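Getting old candle wax (and a water ring) off a small table without wrecking the finish?

Home Help Community > Cleaning and Care > Furniture
Posted 2021-04-03

Ebenezer Mahama

Hi everyone! I finally have a front room I like sitting in and I'm trying to do right by the furniture. I picked up a little side table at a yard sale in Brinthorpe. It's solid wood with what the seller called "some kind of varnish," and for years it was obviously somebody's candle table. There are three blobs of wax on top, one of them as big as a silver dollar, plus a white ring near the edge where a mug or a plant pot must have lived.

What I've tried so far: scraping with my thumbnail (took off the top of one blob and hurt), a damp cloth with dish soap (nothing), and looking at it sternly. A neighbor told me to put an iron on it, which scares me. Another said mayonnaise for the ring, and I can't tell if she was kidding.

I'd also love advice on what to put over it once it's clean. We use our tables hard in this house. Cups go down wherever there's space and coasters disappear within a day. Right now I'm leaning toward a cloth, but I've never been a tablecloth person and I don't know what sort to buy for a small top. Washable is a must. The one from Delley that I looked at online said "dry clean only," and I laughed out loud.

The room, for anyone who wants to talk colors:

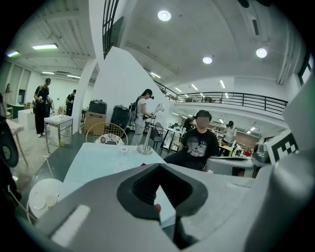
White table with the pale top, and the chair with the patterned cushion.

The yard sale table is going in the corner behind where I was. I'm happy to go with blue again or something completely different. Budget is small. Patience is medium!

Dougal Buchanan

Oh, I love this kind of job! Wax is one of the most satisfying things to get off wood, so don't be nervous.

Leave the iron in the closet for now. It works fine on carpet and cloth, but on an old varnish you can soften the finish along with the wax and end up with a cloudy patch. Go cold first. Put some ice cubes in a freezer bag, wrap the bag in a thin dish towel so it doesn't drip, and set it on the blob for a few minutes. The wax turns brittle. Then take an old loyalty card or a plastic scraper, hold it nearly flat, and push from the side. Big pieces will pop right off. Go with the grain, and when it starts smearing again, put the ice back.

You'll be left with a thin greasy film. For that I use a hair dryer on low, held a hand's width away and always moving, with a wad of paper towel in the other hand. Warm, wipe, fresh towel, warm, wipe. After that a soft cloth with a few drops of mineral spirits takes off whatever is left. Test the mineral spirits on the underside first! I have done this on 18 or so thrift store pieces — sorry, make that 18 exactly, I keep a list in the garage — and the only one that reacted badly was a shellacked sewing box, and I'd skipped the test.

Now the ring. White is good news. A white ring is moisture sitting in the finish, and a dark one has gone down into the wood, which is a much bigger job. Your neighbor wasn't kidding about the mayonnaise. It's the oil that does the work, and plain petroleum jelly does the same without making your table smell like lunch. Rub it on, leave it overnight, wipe it off in the morning. If the ring is fainter but still there, do it a second night. If it hasn't budged at all after two nights, try a dab of plain white toothpaste (no gel, no whitening grit) on a damp cloth, very lightly, and stop as soon as you see the shine change.

Once it's clean, give the whole top a thin coat of paste wax. I've used the Destico tin for years, but any clear furniture wax will do. Thin means thin. Let it haze, then buff like you mean it.

As for the cloth: yes, do it! A cotton and polyester mix is what you want for a small table that gets used hard. Pure linen is gorgeous and you'll be ironing it forever. Measure the top, then add the drop twice, once for each side. Eight inches of drop looks relaxed, and more than twelve on a little table starts catching on knees. Buy a bit long, too, as cotton shrinks in the first wash. Mid blues hide tea better than white and show crumbs less than navy.

And put a tray on top of it. A tray saves more tablecloths than any stain remover. All the cups live on the tray, the tray gets rinsed, and the cloth lasts weeks between washes.

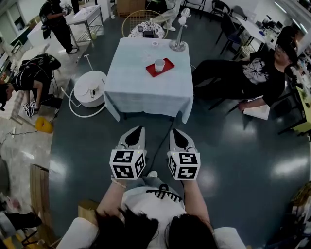
Pale blue cloth with a red tray on it. I love those two colors together.

One more thing: put a felt pad or a thin rubber underlay beneath the cloth. It stops the cloth from sliding, and heat from a hot mug won't go straight through to your nice new wax. Yurchenko sells underlay off the roll and they'll cut it to whatever size you ask for.

Have fun with it and please come back and tell us how the ring did!

tidyish_in_april

just sand it. 100 grit then finer. then poly. done in a weekend

Dougal Buchanan

Please don't start at 100 on an old table top! If it's veneer you'll be through it before you notice, and he said the finish is mostly fine. Sanding is for when everything else has failed.

Ebenezer Mahama

Thank you so much, Dougal! Ice bag went on tonight and the big blob came off in ONE piece. I may have yelled. The two small ones are a bit stubborn, so I'll do the hair dryer part tomorrow. Petroleum jelly is on the ring as I type. I checked the edge underneath and I'm fairly sure it's solid wood, but I'm leaving the sander alone either way.

Do you wax the legs too, or only the top?

Dougal Buchanan

Legs too, if there's any left on the cloth. They don't need much. Do the top first and use up the leftovers on the way down.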